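Most marks on a table covering can be dealt with in a few minutes if they are caught the same day. The notes that follow are for wipe-clean cloths, coated cottons and plain woven cloths used on kitchen and workroom tables. They don't apply to antique linen or anything with hand embroidery, which should go to a specialist cleaner.

## Find out what you have

Turn back a corner and look at the underside. A coated cloth has a smooth or slightly shiny face and a duller back, often with a fleece or a plain weave showing. A woven cloth looks much the same on both sides, though a printed pattern will be paler underneath.

If there is a care label, follow it before anything written here. If the label has gone, put a drop of water on a corner. It will sit on a coated cloth and sink into an untreated one within a minute.

## Everyday wiping

Use a well wrung cotton cloth and warm water with a few drops of washing-up liquid. Go over the table once with that and once with clean water, then dry it with a tea towel. Skipping the drying leaves a film which picks up dust, and after a few weeks the surface feels tacky.

Sweep crumbs off first. Wiping over crumbs grinds them into the coating and dulls it, mostly in the places where people sit.

Avoid:

- scouring powder and the green side of a sponge
- neat bleach
- furniture polish, which makes plates slide
- nail varnish remover on any coated cloth, as it will dissolve the surface

## Tacky coatings

A coated cloth that stays sticky after washing usually has old soap on it. Mix one part white vinegar with four parts warm water, wipe it over, leave it for two minutes and rinse. Do it again the following day if needed. If it is still sticky after three goes, the coating itself is breaking down and the cloth is best replaced.

## Particular marks

**Tea and coffee.** Bicarbonate of soda mixed to a paste with water, left for ten minutes and wiped away. On woven cloth, rinse from the back with cold water before washing.

**Candle wax.** Let it harden, or hold a bag of ice over it. Lift it with the edge of an old bank card. On woven cloth the remaining grease comes out with brown paper and a warm iron. Never iron a coated cloth from the front.

**Turmeric and tomato.** Washing-up liquid first, then daylight. A woven cloth hung outside for an afternoon will often lose most of a yellow stain. For a coated cloth, move the table near a window for a day or two.

**Ballpoint.** Surgical spirit on a cotton bud, dabbed, with a clean bud each time. Test it on the hem first, as some printed colours lift.

**Machine oil.** Cover with cornflour, leave overnight, brush off, then wash with neat washing-up liquid.

**Glue.** PVA softens with warm water and a little patience. Superglue is best left alone on any coating.

## Choosing a pattern for a working table

Plain pale cloths show everything. Plain dark cloths show flour, dust and every thread of lint. A small scattered pattern on an off-white ground is the most forgiving for a table that gets daily use, and you can still find a dropped screw or a pin on it. 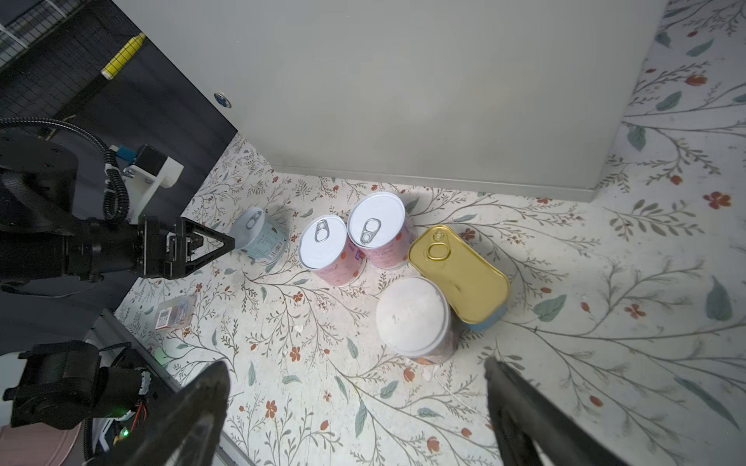 *Red-orange flowers and olive-green vines on an off-white ground.*

Stripes and checks need to be laid straight and kept straight, which is a nuisance on a table that gets knocked. With a trailing pattern a cloth can be an inch out and still look tidy.

## Measuring and cutting

Measure the table top and add the drop on each side. For a table that is worked at, keep the drop short, no more than 7 inches, so it doesn't catch on knees or chair arms. A top measuring 41 inches across can be covered from a standard roll with a modest drop on either side. Longer tables take some care: for a 78 inch top, buy the full length in one piece, as joins collect dirt and never lie flat.

Woven cotton should be washed once before it is cut, at the temperature you intend to use afterwards. Coated cloth can be cut as bought. Lay it face down, mark the back in pencil against a steel rule and cut with long scissors in slow, full strokes. Pinking shears will stop a woven edge fraying until you get round to hemming it.

## Getting creases out

Creases from the packet drop out of most coated cloths in two or three days. To hurry them along, put the cloth face down on the table with a dry towel over it and use a hair dryer on low, smoothing with the flat of your hand. Keep the dryer moving.

Store spare cloths rolled, pattern outwards, on a cardboard tube. Indstead sells tubes in a few lengths, but the ones left over from wrapping paper do just as well if you double them up.

## Stopping it slipping

A thin felt or foam underlay stops a cloth moving and takes some of the noise out of crockery. Cut it half an inch smaller than the top all round so it doesn't show. The Vesex underlay is thin enough that clips still fit over the edge; thicker ones need the wider clips.

Don't use double-sided tape directly on varnished wood. If the table has a laminate top, a few short lengths of low-tack tape at the corners will hold, but change them each November or the glue goes hard.

## Heat

No wipe-clean cloth will take a pan straight off the hob. Use a cork mat or a folded towel, and remember that the base of a slow cooker or a glue gun stand gets hot enough to mark a coating over an hour or so. White bloom left by heat on a coated cloth is permanent.

## Small repairs

A nick in a coated cloth can be closed from behind with a patch of iron-free fabric mending tape. Press the edges of the cut together, face down, and put a heavy book on it overnight. Round off the corners of the patch so they don't lift. A hole in the middle of a cloth usually means cutting the good parts down for shelf liners or a splash mat under the dog's bowl.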